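第七十八遍

我是五月进的Tikby，职位写的是“示范员”，我妈到现在还以为我在幼儿园教跳舞。其实就是坐在桌子前面，手里攥着一个小操纵杆，教一只机械手干活。干一遍，按一下脚踏板，存一条；再干一遍，再按一下。一天的指标是一百二十条，做满二百五十条有奖金，可我从来没见谁拿过，Brenda除外。

Brenda Dobson是带我的师傅，英国人，中文说得比我舅舅还溜，骂人尤其溜。她第一天就跟我说，你手别抖，你一抖它就学会抖了。我说我没抖啊，我就是早上咖啡喝多了。她说那它就学会喝多了。我笑了半天，她没笑，她真把我那天上午的全删了！

我们这一组的机械手叫Matar，蓝色的，打印出来的零件一节一节拧上去。隔壁组那只叫Ukholm，听着就比我们的贵。人家在学叠毛巾，我们在学什么呢？学拿糖。老板的原话是，先把糖拿明白了，再谈别的。行吧。

那阵子公司在装修，我们被赶到茶水间去上班，冰箱就在背后嗡嗡地响，谁来打印个东西都要凑过来看一眼，看完还要评价两句。财务的大姐站了足足五分钟，最后说，我家猫都比它快。我听了特别不服气，真的，那感觉就像有人当着你的面说你家孩子长得一般。
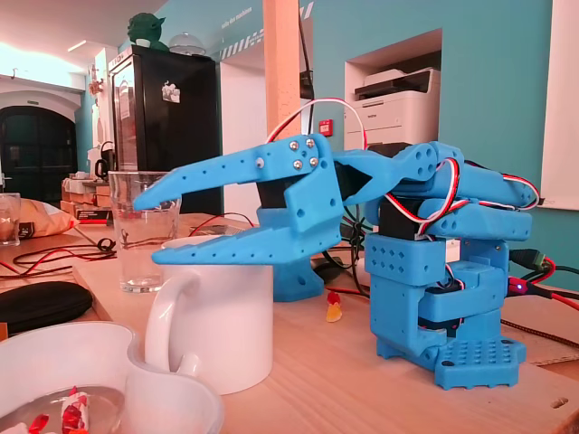 图／Tikby示范组，茶水间临时工位

桌子上的东西也没人收。杯子、零食袋、一碗红白包装的糖，全在那儿。我本来想清干净再录，Brenda不让。她说以后谁家桌子是干净的？你家是吗？我想了想我家的桌子，闭嘴了。所以杯子就杵在爪子底下，那颗橘红色的软糖躺在杯子和底座中间，它得自己想办法绕过去。准确地说，是我得想办法绕过去，它跟着学。

绕这个杯子可把我愁坏了。从左边进，爪尖老是蹭到杯把；从上面下，高度又不好拿捏，低一点就要磕杯口。我试了一种特别别扭的走法，先往后缩，再抬起来，歪着脖子往下探，像我外公戴着老花镜找遥控器。前面几十条都是这么录的，有夹着的，有没夹着的，没夹着的也得存，标上“失败”两个字。我刚开始很舍不得按那个键，总觉得丢人，后来按得比谁都顺手。

录到第七十八遍的时候，我走神了。那天我外公刚住院，我妈发来一条语音，我没敢点开，手机就扣在腿上。爪子已经张开了，停在软糖上面，我也停着。停了多久呢，后来看时间轴是两秒，可我觉得有一顿饭那么长。然后我合上爪子，夹住，抬起来，放好，踩踏板。

照规矩这条是要删的，中间不能有没理由的停顿。我把鼠标挪到删除上，又挪开了。也说不清为什么，可能就是累了吧，想着二百多条里混一条，能怎么样呢？我就去走廊听语音了。我妈说外公醒了，嫌医院的粥稀，闹着要吃糖。哎，糖尿病的人，闹着要吃糖。

后来数据送去Dridach那边训练，隔了一阵子才送回来。七月十几号吧，装修也完了，我们搬回了原来的屋子，Brenda叫我过去看头一回自己跑。我连操纵杆都没碰，手揣在兜里，手心全是汗。

Matar动了。往后缩，抬起来，歪着脖子往下探，我的天，那个别扭劲儿一模一样！隔壁组的人都围过来了，有人说这谁教的，怎么跟个老头儿似的。我脸都红了，心里又美得不行。

然后它在糖的上面停住了。

爪子张着，不动。Brenda凑近屏幕去看，嘴里嘀咕，卡了？是不是电机过热？有人伸手要去够开关，我说等等，你们等等它。

我在心里数，一，二。

它合上爪子，把糖夹了起来。

Brenda回头看我，看了好一会儿。我以为她要骂我了，她骂人前就是这个表情。结果她问，你外公出院了没有？

我说出了，上礼拜就出了，现在天天在家偷吃，糖纸都塞在沙发缝里。

她哦了一声，把那段视频存了，又让我把操纵杆接上。她说杯子往左挪一点，咱们再录一百二十条，这回你手机给我放抽屉里。

我就把手机放抽屉里了。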